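1/ Repris le tricot en décembre, après deux hivers sans toucher une aiguille. Petit point sur les couleurs.

2/ J'avais commandé 17 pelotes chez Lornmont. Le bleu canard tire sur le gris, je l'ai renvoyé. Remboursé en une semaine.

3/ Pour le bonnet je voulais un turquoise franc, un peu vert. Chez Hillix il y en a un - le 427 - mais seulement en mérinos.

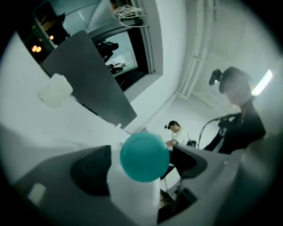

Le ton que je cherche : celui de la boule.

4/ Si quelqu'un a le 427 en coton, je suis preneur.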